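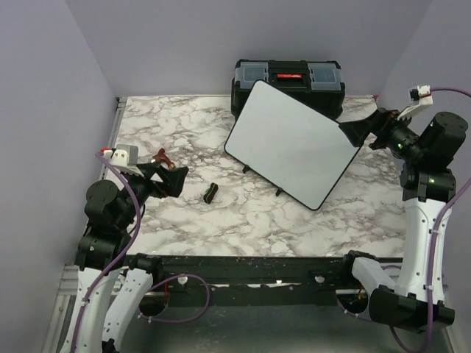 Fokov wrote in to ask whether the two-arm bench is ever going to do a job start to finish, or whether we plan to keep tuning it until spring. Fair question. The short version is that the whiteboard job is the one we are working on now, and we want it running by April.

The frame went together in the shared workshop over the winter. Most of the evenings went on cabling. Verkeo sold us the motor drivers and Lombardi cut the brackets, and the second set fit better than the first. We have logged 866 practice runs so far, and every one is saved on the workshop drive under Ikum, the name we gave the control program.

Since the last newsletter we have changed two things. The grip force is now set for each arm separately,
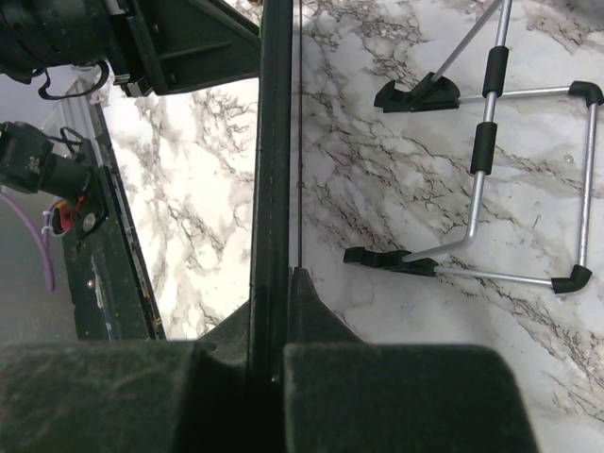 and the wrist speed is capped at 60 percent until both arms have passed the homing check. The cap makes everything slower - we can live with that for now.

Small parts are still the hard part. A grip that is a little off at the start gets worse as the arm moves, so we added a pause before each lift.

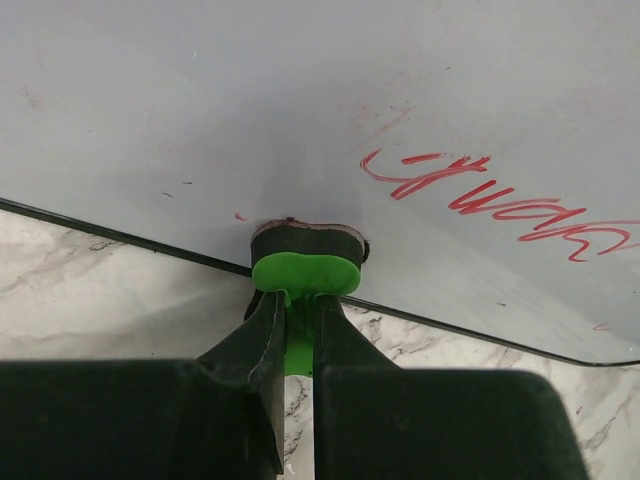 Can the program run on a single arm? It can, but you have to turn off the homing check for the other side in the settings file, and the handover moves won't load.

Next on the list is a fixed layout for the table. We have been putting things down wherever there was room, and that makes runs hard to compare. The metal stand with the two black feet lies flat on the marble pattern to the right of the gripper, and we would like to tape off a spot for it. Bench time is open from 11 in the morning, and the sign-up sheet is by the door.
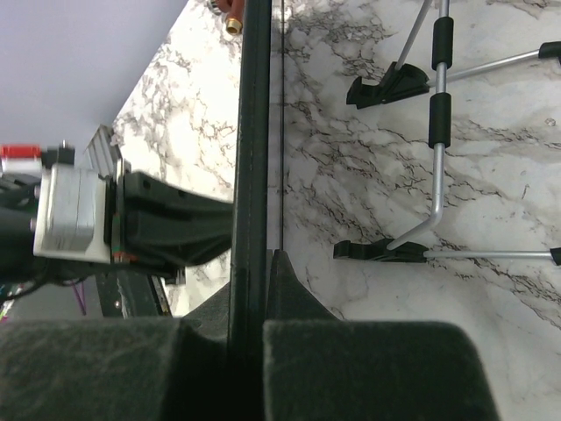
Wiring is the other job for this month. We want every cable labeled at both ends before anyone swaps another motor. The thin purple wire that hangs below the arm is first, and it should get a clip at the joint. Bring a label maker if you own one - the workshop's is out of tape.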